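Llegué a la ludoteca Andora un jueves a las cinco menos diez, con la merienda en la mano y la grabadora sin cargar (así que todo lo que va entre comillas está apuntado a boli y luego repasado con ella por teléfono, que conste). Me había invitado la encargada del rincón de letras, que me pidió no salir con nombre porque dice que en el barrio ya la paran bastante por la calle para preguntarle si el niño tendría que leer ya o no. Le prometí que no la sacaría y aquí estoy, cumpliendo.

Yo iba a hablar de lectura y acabamos hablando de platos. De platos y de letras de foam, que es a lo que juegan allí los de cuatro y cinco años, y también algunos de siete cuando creen que no los mira ninguno de los mayores.
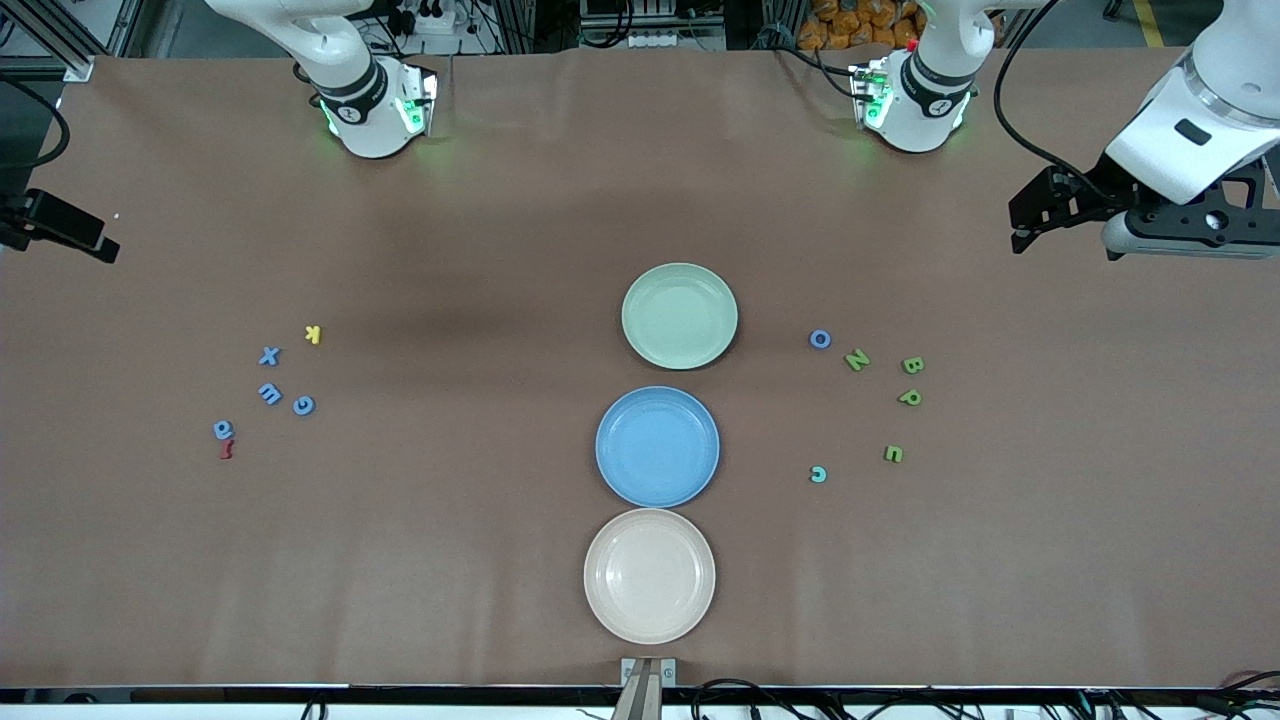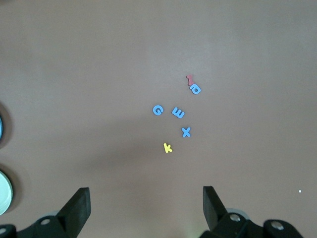
*Letras de foam sobre la mesa grande de Andora. En la primera foto, también los tres platos.*

«Lo primero, la mesa», me dijo, antes de que yo hubiera soltado el abrigo. «Todo el mundo me pregunta por las letras y a mí lo que me costó fue la mesa». Tenían un hule con frutas. Fresas, limones, unas uvas enormes. Precioso, según ella, y un desastre: los niños ponían la letra encima del limón y ya no había letra, había limón. Ahora la cubre con un papel liso de un color entre malva y marrón que a mí me pareció tristón al entrar y que a los cinco minutos había dejado de ver. «¡Pues eso quiero, que dejes de verlo!», se rió. «El papel tiene que ser aburrido. Las letras ya llevan su color».

Le pregunté si no era mejor blanco. Me contestó que el blanco lo probó un curso entero y que con los fluorescentes le dolía la cabeza a ella y a la mitad del grupo. También que en el blanco se ve cada mancha de plátano. El rollo lo compra en la papelería Ortuño, la de la esquina, que le guarda los restos cuando llegan con el borde arrugado, y con un rollo va tirando hasta que alguien vuelca la témpera.

Los platos van en columna. Verde salvia arriba, azul en medio y crema abajo, que es el que queda más cerca del borde de la mesa, y las letras repartidas a los dos lados. Yo supuse que los colores eran para clasificar, la letra azul al plato azul y demás, y me miró con una paciencia que se me quedó grabada.

«Eso lo hacen ellos solos, no hace falta que se lo pida. Les das un plato azul y una letra azul y ya está, van juntos, no hay discusión posible. Por eso el verde y el crema me vienen tan bien. ¿Qué pones en el crema? Ahí ya tienes que pensar, o preguntarle al de al lado».

La consigna cambia según la tarde. A veces el plato de arriba es para las letras «que están en mi nombre», el de en medio para las que no y el de abajo para las que no conozco todavía. Otras veces es por sonidos. Otras, y estas son las que más me gustaron, no hay consigna: dejan los platos puestos y esperan a ver qué pasa. Un día los platos fueron tres barcos. Otro día fueron un semáforo mal pintado, y se pasaron la tarde entera arreglando el tráfico con las vocales.

—¿Y las letras aprendieron algo? —le dije, porque me lié al hablar.

«Las letras muchísimo», me contestó. Tardamos un rato en recuperar la seriedad.

Vamos con las letras, entonces. Son de foam, delgaditas, de bordes redondeados, y las hay mayúsculas y minúsculas mezcladas. A mí eso me chirriaba un poco, porque en mi colegio las mayúsculas vivían en una lámina y las minúsculas en otra y no se saludaban. En la segunda foto se ve bien lo que pasa en Andora: la G y la E mayúsculas en azul, una a minúscula pegada a una I roja, la X y, abajo, una k pequeña amarilla.

«La mezcla la hago aposta», me explicó. «Cuando un niño sale a la calle ve la G del gimnasio y la g de *gracias* en la puerta del súper, y no le avisan de cuál toca. Yo antes las separaba en dos cajas, y me pasaba la vida separando. Ahora van todas a la misma y a vivir».

Tampoco las pone derechas. En la foto la E está tumbada, con las puntas hacia arriba, y le confesé que al principio yo había leído una eme rara. ¡Se puso contentísima! Porque eso mismo les pasa a los niños, y de ahí sale la mitad de la conversación: uno dice que es una eme, otra dice que es un peine, otro se levanta, da la vuelta a la mesa y grita que desde allí es una E. «Y entonces se levantan todos», dice ella, «y tengo a ocho criaturas dando vueltas a la mesa mirando de lado. Eso es una clase buena. La X en cambio les da igual, la X es muy buena persona, la pongas como la pongas».

Le pedí que me hablara de dinero, que es lo que luego me preguntáis en los comentarios. Las letras son de Rakex y vienen en bolsas, a 25 euros la bolsa grande. No le parecen baratas, pero aguantan. Antes usaban otras de madera pintada, de Dorton, que sonaban muy bien al caer en el plato (lo echa de menos, me hizo el ruido y todo) y que dejó de sacar a la mesa porque a las pequeñas se les iba la pintura de tanto chuparlas. Las guarda para los mayores. Los platos los fue comprando sueltos, y el único requisito era que tuvieran el borde un poco levantado para que las letras no se escaparan al arrastrarlos.

—¿Y cuántas letras hay en total?

Esta pregunta la hice por rellenar y fue un acierto, porque cada agosto, con la ludoteca cerrada, las cuenta. Todas. Con el ventilador puesto y la radio. Este último verano salieron 733, de las cuales 108 eran íes, cosa que no se explica y que yo tampoco. Lo apunta en una libreta de espiral que me dejó hojear, con una página por año y una columna de bajas: mordidas, dobladas, «se la llevó en el zapato». De eñes anda fatal. Las bolsas traen muy pocas y hay tres niños en el grupo que la necesitan para el apellido, así que ha habido que recortar alguna virgulilla con tijeras y pegarla encima de una N. Queda regular, dice. A mí me pareció que quedaba estupenda.

Le pregunté por las tardes malas, porque todo esto suena muy bonito y yo tengo sobrinos. Puso los ojos en blanco. «Hay tardes en que las letras son comida y los platos son platos, y punto. Te sirven una sopa de haches y te la tienes que comer. Al principio yo cortaba: venga, chicos, que esto es para leer. Ahora me la como y pregunto qué lleva. Lleva haches, pues dime algo más que empiece por hache. A veces cuela y a veces me echan más sopa».

También hay niños a los que la mesa grande les puede. Les sobra mesa, dice ella, no saben por dónde empezar. Con esos saca muy pocas letras, las junta en medio y se sienta al lado sin decir nada. Busca que haya alguna que destaque mucho, una amarilla entre azules, por ejemplo, porque la mano se va sola a la amarilla y una vez que la mano ha ido a una ya va a las demás. No lo ha leído en ningún sitio. Lo ha visto, y con eso le vale.

En lo que no cede es en recoger. Se recoge letra a letra y se dice cada una en voz alta al meterla en la caja, y quien no sepa cómo se llama la suya la enseña y pregunta. La primera semana del curso tardan una eternidad y los padres asoman la cabeza por la puerta con las llaves del coche en la mano. «Que esperen», dice. «Recogiendo es cuando más aprenden. Y además, si las recojo yo, me voy a mi casa a las nueve».

Estuve un rato sola junto a la mesa mientras ella contestaba al teléfono y, claro, me puse a toquetear. Quise escribir mi nombre y me faltaba una letra. Luego quise escribir el de mi perra y me faltaban dos. Acabé haciendo una fila de azules en el borde del plato crema, muy digna, y cuando volvió no me dijo nada, pero me arrimó la caja.

Para quien quiera probarlo en casa le saqué unas cuantas indicaciones, que copio casi como me las dictó:

- Papel liso en la mesa, de un color soso, sujeto por debajo con cinta.
- Platos de distinto color, iguales o parecidos de tamaño, y los de verdad mejor que los de cartón.
- Pocas letras al principio. Si sobran ganas, se sacan más.
- La inicial del niño, siempre encima de la mesa, aunque ese día no toque.
- No corregir la letra tumbada. Dar la vuelta a la mesa con él.

Me contó al despedirnos que para el curso que viene quiere preparar una tarde para abuelos, con las mismas letras y los mismos platos, y que ya tiene 217 fichas de préstamo hechas a mano por si alguno se quiere llevar un juego a casa. Le pregunté si me podía apuntar, aunque no soy abuela de nadie. Me dijo que lo miraría si le traía eñes.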